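Stop Cleaning Up the Table

Posted in May by Wagner Sales

Every few weeks someone asks me how many demonstrations a robot needs to learn a kitchen task. I think it is the wrong question, and I think the people who sell answers to it are doing harm.

At Justitz we had a set of 520 demonstrations that we were proud of. The dishes were always in the same places. The operator was the same person, working mornings, and he was very good. The policy we trained on it did well until somebody moved a bowl. Then it reached for the spot where the bowl used to be.

We later trained on 180 demonstrations from the Galholm work, which were much less tidy. Things got moved between runs. Operators changed, and some of them hesitated or missed and had to go back. That policy was slower, but it coped with a moved bowl.

I am not claiming the smaller set is always better. I would have liked both: 520 of the messy kind. But when the budget only covers 100 more, I would spend it on new arrangements and new hands before I let anyone repeat a layout we already have.

The usual objection is that bad demonstrations teach bad habits. Some do. We threw out 63 from Galholm, mostly runs where the operator gave up. A recovery is a different thing from a failure, and I wish labeling guides would say so. Ours did not until we rewrote it.

The other objection is that messy data is hard to compare. That is true, and it is a problem for whoever writes the report. The robot still has to work in a kitchen where people leave fruit next to the dishes. 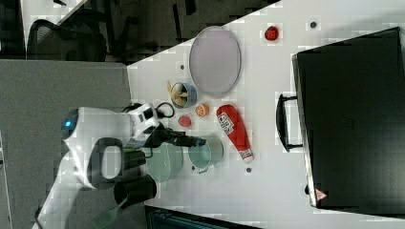
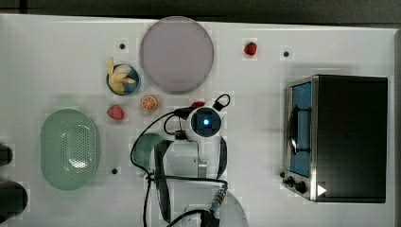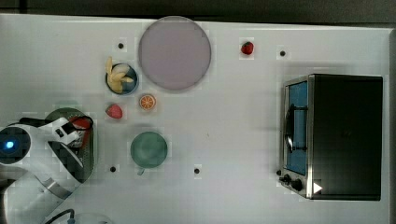 Food, dishes and a robot arm at a white table. The green mug is in the last picture.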